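The Long Way to Skelgate

I sold my car in the spring and told everyone I'd be fine with trains. My friends gave me until August. Well, I've just come back from Skelgate, a trip of 286 miles with three changes, and I'd do it again tomorrow (after a nap).

The first train was packed, so I sat on my bag by the door and ate a peach. By Stamberg I had a window seat and the whole river to look at – brown, slow, full of ducks. I'd driven past that river for years and never once seen it.
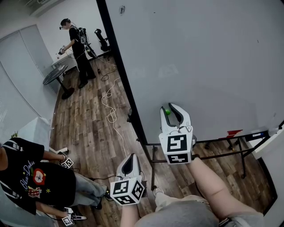

Is it cheaper than driving? My ticket cost $71 each way, and I used to spend more than that on gas and parking for the same weekend.

Food is the weak spot. The cart ran out of sandwiches before lunch, so pack your own, and pack more than you think. I'd also skip the last connection at Jandar, which leaves you four minutes to cross a very long footbridge with a suitcase.

Skelgate itself has just over 3,000 people, one good bakery and a station clock that runs slow. I missed my train home by a minute – and went back for another bun.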